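How to stop condensation and mold in a small bathroom

Many people ask me why the bathroom gets black spots again two months after they cleaned it. The answer is almost always the same. The spots were removed, but the water in the air stayed. In this guide I will explain how I treat a small bathroom, in the order I do it myself. You do not need special skills, only some patience and one free weekend.

My own bathroom in Endville has no wall window, and in the first winter there I had to clean the ceiling every second week. Now I do it only when I clean everything else.

What you need

A humidity meter (a cheap digital one is fine)
A bucket, a sponge and old towels
Mild dish soap
A mold cleaner suitable for bathrooms
Rubber gloves and safety glasses
A soft brush
Sanitary silicone and a tool for removing the old one
A squeegee

Step 1. Measure before you change anything

Put the humidity meter on a shelf, away from the shower, and leave it for some days. Write down the number before a shower, directly after it, and again when 2 hours passed. If the last number is still much higher than the first, the air is not leaving the room. I keep my notes on a paper inside the cabinet door. It looks old-fashioned, but I never lose it.

Please do not trust your nose for this. A person who lives in the apartment every day does not smell the damp anymore.

Step 2. Check the fan

Take one sheet of toilet paper and hold it against the grille while the fan is running. If the paper stays there, the fan is pulling air. If it falls, switch off the power at the breaker, take off the cover and wash it in warm soapy water. Dust sits thick on the blades also, and a soft dry brush takes it away. Let the cover dry before you put it back.

A fan can only pull air out when new air is able to come in. Look at the gap under the door. Mine was closed by a thick bath mat, and I did not notice it for a whole year. If there is no gap at all, keep the door slightly open after the shower.

I replaced my old fan with a Drirell that has a timer, and it runs 15 minutes after the light goes off. Any model with a timer will do the same work.

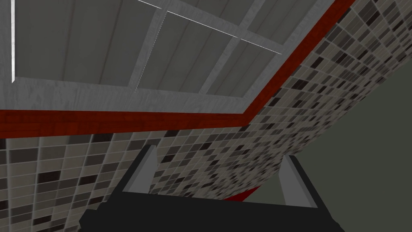
Warm air goes up, so the highest surfaces collect water first and should be cleaned first. Start at the top and go down, otherwise you will wash the same wall twice. A skylight or another recessed part of the ceiling needs extra attention, as the air stands still in the deep places. Where there is a trim between such a ceiling and a mosaic wall, like the dark red one here, pass a damp cloth along its full length and then a dry one. Mosaic also has many more joints than big tiles, so use the soft brush on it and be patient.

Step 3. Remove the mold

Put on the gloves and the glasses, open the door and turn on the fan. Read the label of your cleaner fully. Never mix two cleaners, and especially never bleach with vinegar or with ammonia, as this makes a dangerous gas.

For surfaces over your head do not spray. Put the cleaner on the sponge and wipe, so nothing drops in your face. Leave it as long as the label says, then rinse with clean water and dry with a towel. The drying is the part which people skip.

If the mold covers a large area, or if it comes back in the same place very quickly, there may be a leak behind the wall. In this case call a professional before you paint anything.

Step 4. Renew the silicone

Black silicone around the tub usually cannot be saved, because the mold grows inside it. Cut it out, clean the joint and let it dry overnight. Then apply the new silicone in one slow movement and smooth it with a wet finger. Do not use the shower until the time on the tube has passed – this is very often a full day.

Step 5. Change the daily habit

After each shower, pull the water down from the walls with the squeegee. It takes less time than brushing your teeth. Hang the towels in another room if you can, and spread the shower curtain so that it has no folds.

In August, when the outside air is very humid, an open window can bring in more water than it takes out. On such days I keep the window in the next room closed and use only the fan.

How long until you see a difference?

In my case the numbers on the meter became better in 11 days. The grout needed longer, and one corner behind the toilet is still a little darker than the rest. I check this corner when I change the towels.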